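Student robot club's sorting arm draws interest, and some doubts

A student robotics club at Tolteo College says it has taught a robot arm to put away toy blocks, and it would like the college to pay for a second year of the work. Whether it has earned one is another matter.

The club, which goes by the name Bruko, meets Friday afternoons in a borrowed meeting room on the second floor of the Gebremichael Building. It has 19 members, most of them in their first or second year. In a report handed to the engineering department in October, the club said its arm had made 314 attempts at picking up a block and dropping it into a bowl, and called the results "very encouraging."

The report does not say how many of those attempts worked. Asked about that, the club said it was still going through its records and that early tries should not be judged the same way as later ones. That may be fair. It also makes the number hard to use for anything.

The members control the arm by hand for part of each session, then let the software try to copy what they did. They say the same method could one day be used to tidy classrooms or sort returned lab supplies. So far the work has stayed on a tabletop, with toys.
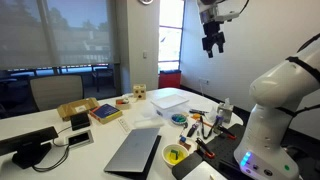

The Bruko club's work table in the Gebremichael Building, with a yellow bowl and green block near the pegboard.

Blocks and bowls are a common place to start, and students have to learn on something. But the claims have grown faster than the project. A flyer put up around campus last month promised "a robot that cleans up after you," and a club post described the arm as "nearly ready for real rooms." Nothing in the written report backs up either line. All of the logged attempts used small, light objects, and a member was standing by each time to reset things between tries.

Then there is the money. The club has spent $3,113 so far, much of it on tools, cables and replacement parts, with part of that covered by Preltel, a local electronics supplier. It is now asking the college to match that amount for next year. The request lists a better gripper and more computer time — it does not list a goal the arm would have to meet.

The department has not made a decision. It did ask the club to run a public test before the end of the term, with objects picked by someone outside the group and every miss written down. The club has agreed to the test but wants to choose the room, saying changes in light can throw off the software. A robot meant for real rooms would presumably have to deal with that sooner or later.

No date has been set.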